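Maglaya Peel-and-Stick Brick, Blue

Home > Walls > Peel-and-Stick > Brick Patterns

Sold by the roll. In stock at Fetville, two to three days from Uscombe.

Some people want a brick wall. Of those, a smaller number want a blue one, and a smaller number still are allowed to have it. If you rent, or share a house with somebody who has opinions, the Maglaya roll is probably as close as you'll get before the weekend is over.

It's a printed wall covering with a brick pattern and white grout lines. You peel the backing, you stick it up, you smooth it down, you find the bubble, you smooth it again. There is no paste, no bucket and no trestle table to borrow from your brother-in-law and then have to return.

What you get

One roll, 20 inches wide and 131 inches long. A plastic smoother is in the tube, and so is an instruction sheet translated by someone in a hurry. Ours is better and is further down this page.

The pattern repeats every 25 inches. Order one more roll than your math tells you. Your math did not include the outlet, the window, or the piece you will cut upside down.

Where it works

Painted drywall, sealed wood, plain paneling, the backs of bookcases. Customers have used it in laundry rooms, closets, play corners and one very confident powder room in Faludham. It does not care for fresh paint (wait a month), textured plaster, or anything you described to us on the phone as "only a little damp."

It suits small spaces best. Three walls of it with something floral and faded underfoot is a lot of pattern, and we have sold it to several people who wanted exactly a lot of pattern.
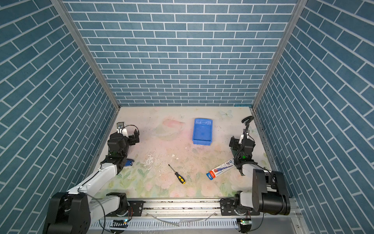 Putting it up

Wash the wall. We know you think it's clean. Let it dry overnight.

Draw a plumb line with a level. Houses in this part of the world lean, and a brick pattern will tell every guest by how much.

Start at the top and peel a foot of backing at a time. Peeling the whole strip first is how you end up wearing it.

Match the grout lines at the seam before you press. For the first ten minutes or so you can lift and reset a strip. After that the adhesive makes up its mind.

At corners, cut and start a new strip. Folding around an inside corner looks fine until the heat comes on. A trim strip hides a bad cut and we carry them in white and plain metal. Trim is not included.

Taking it down

Warm it with a hair dryer on low and pull slowly, down and back. On a decent paint job it comes off in one piece. On a landlord's paint job, some of the landlord's paint will come along for the ride.

Customer notes

We have shipped 1,326 rolls of the blue. The usual complaint is that it looks less like brick up close than it does from the doorway. Stand in the doorway.

The second most common is color. Screens differ, so order a sample. It's the size of a postcard and we take the cost off your first roll.

Returns

Unopened rolls only, within 25 days. If the tube has been opened and retaped we can tell. Orders in by noon on Wednesday go out on that week's truck.

Also in this range: Maglaya Brick, Gray. Maglaya Brick, Red. Uscombe Seam Roller. Corner Trim, per length.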